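**Wednesday, bench 2, Gresdale workshop**

Stopped the bowl runs before lunch. The arm lost the gripper signal again, and this time it happened with the fingers low, so I want to write it down properly before I forget the order of things.

What was running: the transfer task for Jimamis, small dark pieces between the brown dish and the big cream bowl. Speed at 40 percent, same program as last week, no changes from my side. The first runs were fine. Then the gripper did not answer to the close command. The controller waited 500 ms, as it should, and gave the communication error. But the arm did not hold its position. It continued to the next point with the fingers open and pushed on the rim of the bowl. I pressed the stop button. No damage that I can find on the bowl or on the fingers.

So there are two faults, and I think we should keep them apart:

- the gripper drops out
- the arm keeps moving after the gripper has dropped out

The second one worries me more. A lost signal can happen to anybody, but the arm must stay where it is when it happens.

About the first one, I suspect the cable. It goes down along the forearm, makes a wide loop to the right and comes back up to the gray connector block. When the wrist turns, the loop swings, and I believe all this weight pulls on the small plug.
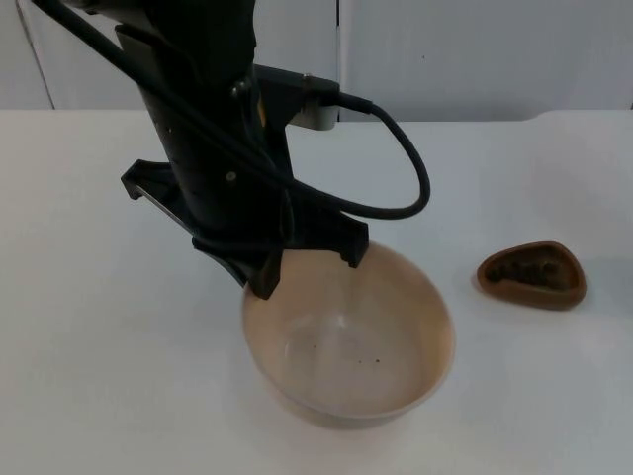
*Photo: bench camera, Gresdale workshop*

After lunch I tested this with the drives off. I held the loop in my hand and moved it slowly to the side while I looked at the status page. The signal was lost in 3 of 4 tries. When I supported the cable near the plug and moved only the lower part, it was not lost at all. This is not a full proof, but for me it is enough to stop using this cable routing.

I also looked at the program. The error handler from the Manalo package is called, but it only writes a line in the log and returns. The motion part never asks if the gripper is alive. I was sure that it did, because the older version had this check. Probably it was removed when we moved to the Lendolitz controller in June. I did not find a note about it.

To do:

1. Clamp the cable to the forearm, close to the block, and make the loop shorter. Check that the wrist can still turn to both ends.
2. New plug. The present one feels a little loose, I do not want to trust it.
3. Put the gripper check back before every move, and make the arm hold on error.
4. Test number 3 by pulling the plug on purpose, at low speed, with nothing on the table.

Until point 4 is done, please do not run this bench in automatic mode. Jogging by hand is fine, with the stop button within reach. I put a paper on the controller door with the same text.

Open question: does bench 1 have the same handler? It was installed from the same package. I will look tomorrow morning before somebody starts it.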